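Notebook, sim bench, July
Bimanual sink task, contact and planner cleanup
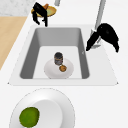 Picked up the branch from Parvathi at 9:30. Her note says the right arm plans fine until the goal is anywhere near the faucet, then the trajectory optimizer settles with the fingers up against it and reports success. Reproduced on the second seed.

Cause, part one: the collision model for the faucet was a single capsule fitted to the neck. The base had no geometry at all as far as the planner knew, although the physics side had the full mesh. Two sources of truth again. I split the faucet into three capsules plus a short cylinder for the base and made both sides load from the same file.

Cause, part two: the success check only looks at end effector pose error. It never asks for clearance. Added a minimum distance term at the final waypoint and a hard fail if any finger link is under the threshold. Helge wants this as a warning for now so his regression numbers don't all move at once. Left it behind a flag, default on in our config, off in his.

Ran the batch after both changes. 300 rollouts, same seeds as Parvathi's. The optimizer now refuses 15 of them outright at the planning stage. I replayed a few of those by hand in the viewer and they look like honest refusals: goal inside the inflated faucet volume. The sampler should not be producing those goals in the first place. Opened a ticket, number 647, assigned to me.

Left arm. Separate problem. With the gripper over the yellow bowl the overhead view loses most of what is behind the fingers, and the pose estimate for the small orange item jumps whenever the visible part gets small. The tracker treats each jump as a real move and the planner replans, so the arm twitches. Tried holding the last good pose for 30 control steps when the visible mask drops too low. Twitching is gone in the runs I watched. Downside is that if the item really does get pushed during the hold, we go in blind. Margit suggests widening the covariance over the hold period and letting the planner decide when to back off for another look. Better idea than mine, more work. Will try it on her branch first.

Stacked objects in the sink: the canister on the white bowl gets labeled as one object with the bowl in some resets. The segmentation is fine, it's the merge step afterward. Merge distance was tuned on the old tabletop layouts, where nothing sat on anything. Lowered it and the two separate, but then the plate sometimes splits into rim and center. Not solved. Mansa thinks we should drop distance merging and use the support graph from the scene file during training. No objection, but it gives us nothing on the real cell.

To do
- goal sampler: reject against the inflated collision set (647)
- covariance version of the hold, with Margit
- ask Torbjørn whether the shared geometry file breaks his export script
- rerun the full batch with Helge's flag both ways and put the table in the shared folder

Pushed at 16:40. Tests pass except the export one, see above.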